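Household goods handling at Besum

Besum is a workplace in Troltstead where domestic articles are sorted, folded and set out on tables. Part of the work was automated under a program named Nanik, which changed the duties of the table staff more than their number.

Before Nanik, each worker cleared a table by hand and was paid by the finished table. Staff now spend part of the shift guiding hand-held grippers through the same tasks. The recorded motions are used to prepare the control software, Tu. A complete set for one task consists of 200 recordings, and the software is retrained after every 1000. 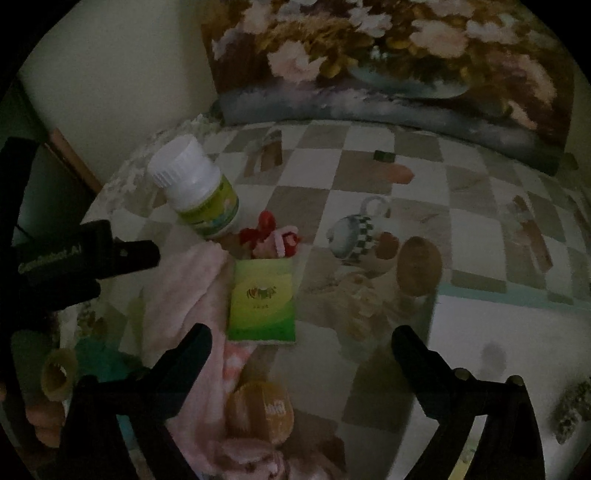
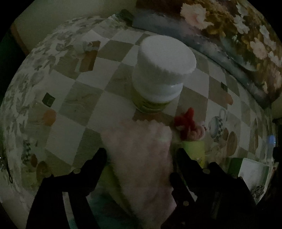
Soft articles account for most of the difficulty. A towel has no fixed shape, and a grip that holds one fold may miss the next. Rigid containers are learned sooner – their outline stays the same from one attempt to another.

Pay by the table was replaced by an hourly rate in September. Workers reported less lifting but more strain in the wrist and thumb, and gripper sessions were limited to 2 hours per shift. Experienced sorters were retrained as reviewers, who reject recordings with dropped or crushed articles. Of the first 1090 recordings reviewed, those of towels were rejected most often. Final checking of tables remains manual.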